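Home | Rooms | Small Spaces | Galleries | About

March
By Beatriz Tavares

The Fridge Corner: A Gallery

Every shared workroom has a corner that explains the people who use it. Ours explains them too well. When we took the back room at Remdale, the plan was for a calm little refreshment area with cold drinks, a place to put a cup down, maybe a plant. Adeel Pirzada drew it on graph paper. The drawing had a fern in it. There has never been a fern.

What we got was a small black fridge, standing on the floor, and a great deal of discussion about it. Adeel paid $97 for it secondhand, which he mentions. Devendra Pant thinks he could have had it for less, which he also mentions. It holds soda, and it holds it low down, so the first thing you learn in this room is how to bend. I am 52 and I have learned it thoroughly. The original idea was to put the fridge up on a stand, and the stand was even priced, but then the money went on the blind for the big window, and I have to say the blind was the better buy. Afternoons in there used to be like sitting inside a toaster.
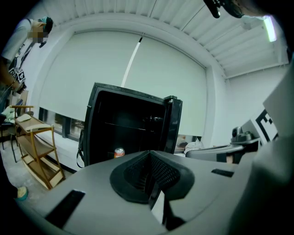 We had one long meeting about whether a fridge belongs near a window at all. Sohail Usmani was against. His case was that the sun would be on the back of it all summer and we would be paying to cool Remdale in general. Arsalan Shaikh was for, on the grounds that the outlet was there and he was not going to run an extension cord past his own feet for the rest of his working life. The outlet won. Outlets always win in this building, as there are hardly any of them and they were evidently placed by someone with a grudge.

The shelving cart next to it came out of the old Kokau showroom when they were clearing the place. It has three tiers and each of them was assigned a purpose. The top was for serving. The middle was for cups. The bottom was for what Adeel's drawing called "overflow," a word I have come to regard as a confession. We kept to this system for most of one morning. Since then the cart has accepted whatever people are holding when they run out of hands, and it has done so without complaint, and I would not part with it for $300. (Kiani, downstairs, offered $40. We laughed, and then a couple of us went quiet and thought about it.)

I should say something about cold drinks, given the amount of space they take up in our minutes. There are two schools. Devendra likes the fridge packed, so that opening it feels like an occasion. Arsalan likes one shelf clear in case somebody brings lunch. Nobody has brought a lunch that would fit. The house rule now is that whoever takes the last soda replaces it, and the result of the rule is that the last soda is treated as a kind of museum piece and people walk to the corner store instead.

Then there is the matter of the floor. A gray marble pattern was the landlord's choice, made before our time, and I was rude about it for months. I take it back. It hides crumbs, it forgives a dropped teaspoon, and it makes even a cardboard box look as though it has been delivered to a hotel. The trouble is that it is too agreeable. Things get set down on it "for a second" and settle there, and before long you are planning your route to the fridge like somebody crossing a creek.

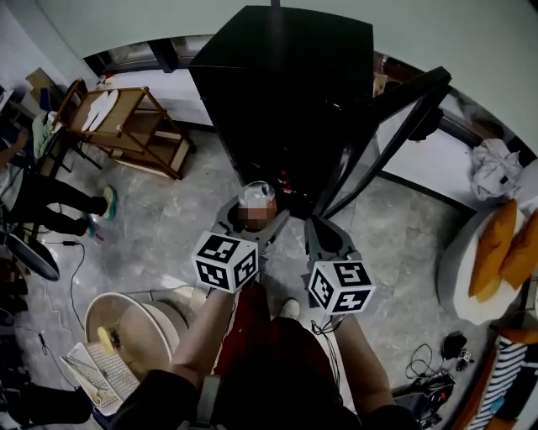

Cup pickup at the tall black cabinet, glass door open. Sponge in its tray, orange cushions on their white seat, green slippers at left.

The cushions deserve a word, as I chose them and have been hearing about it. Orange was a deliberate decision. With so much gray, white and black in one room I wanted a thing you could find in a hurry. Sohail says they look like a safety notice. He is also the person most often found sitting on them.

Still on the list: a proper hook for cloths, which currently live a roaming life; a home for the sponge tray that is higher than anyone's ankle; and a decision on the fans. Iltow quoted us $2,000 to fit the whole corner out with a counter, doors that close softly and a drawer for spoons. The quote is pinned up by the light switch. Adeel has drawn a small fern on it.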